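Tote (storage)

From Wovercombe Household Wiki, the free home and workshop reference

A tote, also called an open bin, parts bin or catch-all, is a stiff container with a flat floor, raised walls and no fixed lid. It is used in homes, garages, shops and warehouses for holding loose things that have no better place to go. The word is used loosely. Some writers keep "tote" for bins with handles and "bin" for everything else, but most people don't bother, and this article uses both.

Not to be confused with tote bag. For bins with attached lids, see Flip-lid crate.

Shape and build

Usually a rectangle. Walls straight up or leaning out a little; walls that lean out let empty bins nest inside each other, straight ones hold more but take up the same room empty as full. Common materials are molded plastic, sheet metal, and for older ones wood or pressed fiber. Gray and blue are the usual shop colors. Clear ones more common in closets.

Some have holes in the floor, for drainage or for screwing the bin down to a shelf. Small screws and beads get out this way, so a liner or a piece of cardboard is often laid over them. Others are fitted with a sloping panel along one or more sides, so that things slide down to the floor and don't get stuck flat against the wall. Slopes cost some volume. They are handy in bins that are reached into all day, less so for long term storage, where the lost space matters more.

Sizes vary widely. The Orov catalog used to list a shallow bin 300 mm wide and a deep one of 800 mm, with nothing in between, a gap that later makers filled. Vultix sells a bin with replacable slope panels. See also Owen crate.

Mixed contents

A bin that holds one kind of thing is a sorted bin. A bin that holds whatever landed in it is a mixed bin, or in the US often a junk bin (compare junk drawer). Mixed bins tend to collect the same sorts of objects from house to house: sunglasses, cups, small tools, toys and toy parts, wrappers, batteries, keys, tape, chargers for phones long gone. Food wrappers are the usual trash item and should come out first.

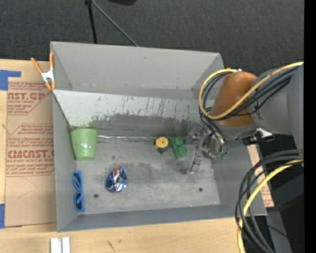

Mixed contents in a gray bin with a sloping inner panel: green cup, blue sunglasses, foil wrapper, tape measure and a green toy-like block. Note scuffing on the lower part of the panel.

Soft and light items drift to the corners when a bin is carried. Heavy ones stay put, or slide and scratch things. Lenses suffer most, and sunglasses kept loose with tools are better off in a sleeve or a sock. Cups and other hollow items waste room unless filled; a cup stood upright can hold pens or the small stuff that otherwise ends up under everything.

Sorting

The plain method is to tip the bin out on a sheet, throw away trash, then group by where each thing is used, then put back only what has no other home. Vivek Pal, in the Wovercombe guide to small storage, gives the "20 item rule": once a mixed bin goes over 20 items, sort it. The number is arbitrary and he says so. Other guides go by depth instead, a single layer with every object visible from above being the usual aim. Single layer bins fill up faster but hardly ever need digging through.

Labels are of little use on a mixed bin. "Misc" is the most common one.

Wear and cleaning

Floor and lower walls wear first. Typical signs are pale rubbed areas, dark smudges from rubber or metal, fine scratches and, on panels with a coating or film, peeling. Mostly cosmetic. Cracks at the corners are not, and a cracked bin should not be lifted full.

Wipe out crumbs and grit, then warm water and dish soap. Baking soda paste for scuffs. Avoid steel wool on plastic as it leaves a surface that picks up dirt faster then before. Dry well before refilling, especially the joint where wall meets floor, or where a slope panel meets it.

See also

Junk drawer
Flip-lid crate
Owen crate
Drawer divider
Shelf liner

References

1. Pal, Vivek. Small Storage, Wovercombe guides, no. 5.
2. Orov catalog, bins and trays section, January issue.

This page was last edited in August 2026. Section "Sorting" needs more sources.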